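# Washing Up at Prunduda

Welcome to the March page! We spent most of the month on the small stuff this time: cups, racks, tea towels, and all the bits of a kitchen that never make it into anybody's good photos. I wanted to give the dishes a page of their own, and I could happily have filled 14 more (you have been spared).

The Sunday wash-up at Prunduda is my favorite hour of the week, with the radio going and the window open if it isn't too cold. Everybody has an opinion on the right way to stack, and I've heard all of them, some more than once.

For the drying side of things I've become very fond of a plain wire rack, the kind you can lift with one hand and tuck behind the bread bin afterward. I like color around it, too, and I'll always reach for a cheerful cup before a sensible white one. The black rack looks so smart on brown paper, with its zigzag wires down both long sides, and the bright yellow cup and the pale green one are just the sort of pair I'd pick for a slow breakfast, yellow for coffee and green for tea. I still want 2 more in blue for the Givon shelf.
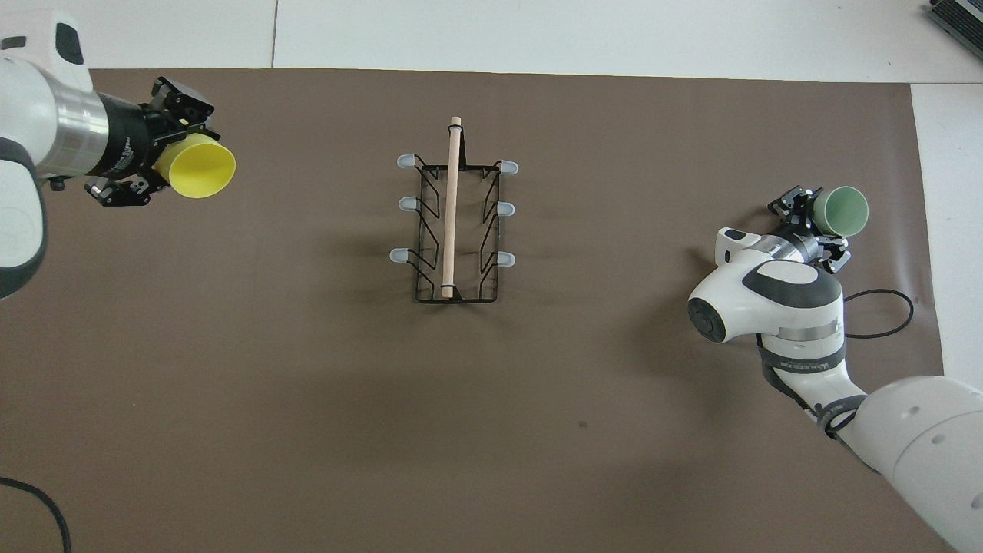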